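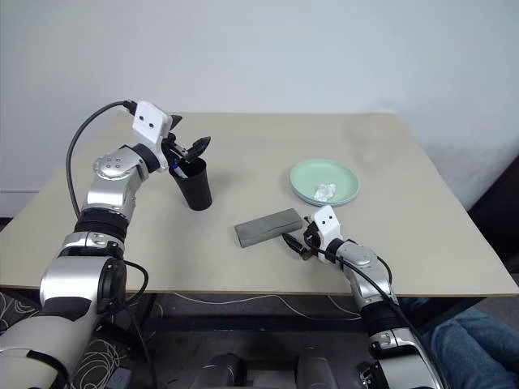

How is the Emerov trail shoe coming along?
Pretty well. The second round of samples is in, the wet grip problem is mostly fixed, and the heel still needs work before we can sign off.

Hi Apolinar, here's the longer version, dated Mar 12, 2020, so you can hold me to it!

The outsole first, because I know that's what you'll scroll down looking for. Huerta sent us the softer rubber we asked for, and I took it straight out to the creek loop (twice in one morning, my socks have not forgiven me). On wet rock it holds so much better than the first batch that I stopped tiptoeing by the second crossing. The trade is wear. Jacinto Pacheco has 200 miles on his pair now and the outer lugs under the forefoot are getting round, so we've asked Huerta for a blend that's a touch harder on the outside edge only. They say it won't change the mold, which keeps us out of trouble on cost.

The heel is the part I'm grumpy about. Going downhill, the collar lets your foot lift a little, and half our testers came back with a hot spot in the same place. Jacinto thinks it's the padding and I think it's the lacing, so we're trying both fixes, one on each foot. It feels very strange to run in, I can tell you!

Upper: no complaints. The Clendetti mesh drains fast and dries overnight on the porch. I'd like to keep the gray and drop the orange, but I'll take that fight to the color meeting.

Money. Of the $3152 you set aside for samples and testing this round, we've spent $2755. What's left covers shipping for the next set and not a lot more, so if the heel takes two tries I'll be back asking. Sorry in advance.

Still on the list: toe bumper glue (one pair peeled), the insole that squeaks, and a name for the thing, since Flikard already sells a shoe that sounds a lot like our favorite.

I'm still planning on a first run of 1000 pairs in June. To make that, I need your okay on the outsole as soon as Huerta's new blend gets here, and somebody's okay on the lace color. Call me if any of this looks off, I'm at my desk most afternoons.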